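Bokora publishes results of its gripper comparison

Baert, 25 April 2024 - Bokora, a maker of hand-held grippers for recording manipulation tasks, today publishes the results of a comparison between 2 sets of fingertip pads, made together with the software firm Telline. The tests began in February and included 219 grasps of ordinary drinking cups and bottles.
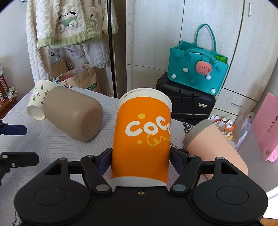
Paper cups are a difficult object for many grippers, as the wall bends before the grip is secure. The new Bromier pad is softer than the previous one and lost its hold in 7 grasps. The previous pad lost its hold in 21. Both pads were mounted on the same finger linkage and used by the same operators. 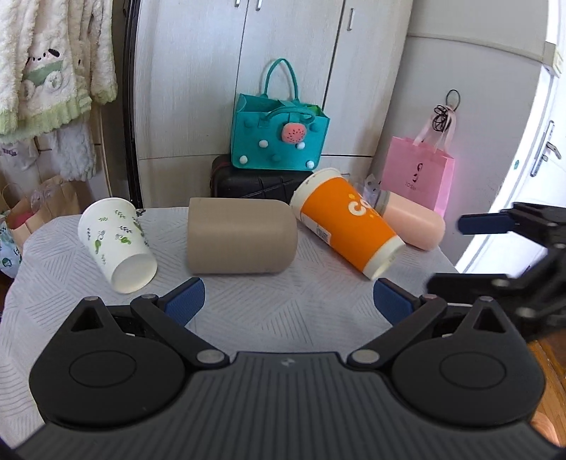 Bokora has also tested work with a gripper in each hand. For this, Telline has prepared an update of its recording software, which keeps the camera streams of both grippers on one clock.

The Bromier pad can be ordered now and fits all current Bokora grippers. The full test report is available on request from the Bokora press office in Baert.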